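Last updated September 28, 2018

I'm Domingo Ibarra, I write the movie reviews on this site, and these are the questions that keep landing in my inbox. I've answered them as best I can (and at greater length than you probably wanted!).

**Do you get paid to like things?**

No. I buy my own ticket most of the time, usually at the Fiston, and now and then a distributor sends me a screener. I note it at the bottom of the review when they do.

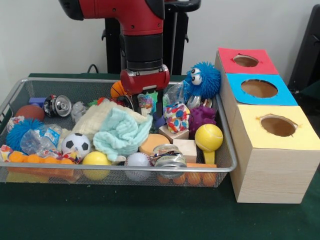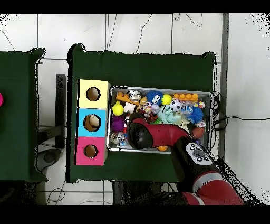
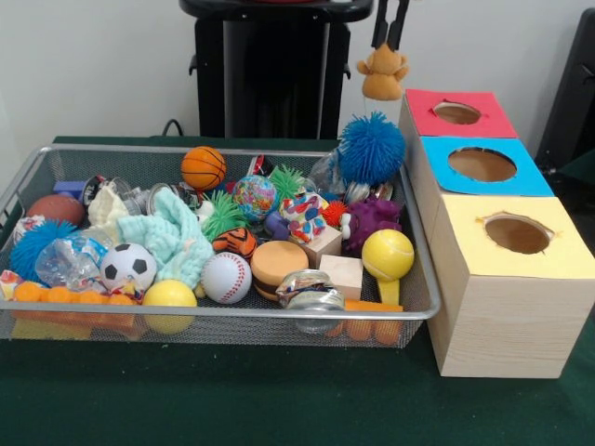

**How does your rating scale work?**

It runs from 0 to 6. I've handed out a 6 only 13 times, and I'd take back 2 of those if I could. A 3 is a perfectly decent night out, so please stop writing to me as if a 3 were an insult.

**Why were you so mean about "Prollivine"?**

Was I mean? I gave it a 2! I loved the first hour, the one in the lighthouse, and then it turned into a chase movie and forgot about the sister completely. I've seen it again and I'm sticking with the 2.

**Will you review the Jakab trilogy?**

Yes, all of it, in November. I want to watch the three movies back to back, and the Pladton is showing them that way on its big screen, so I'm holding off until then.

**Do you give away endings?**

Never in the main review. If I really need to talk about an ending I put it in a separate post with a warning in the title. Comments are another matter, so scroll carefully.

**Why don't you cover more horror?**

I'm a coward, basically. I'll do ghosts, I'll do creepy houses, but anything with a drill and I'm out in the lobby buying more popcorn.

**Can I write for you?**

Maybe! Send me one finished review of around 4000 characters, on any movie you like, old or new. Please don't send a pitch or a résumé. I read everything, but I'm slow, so give me a few weeks before you nudge me.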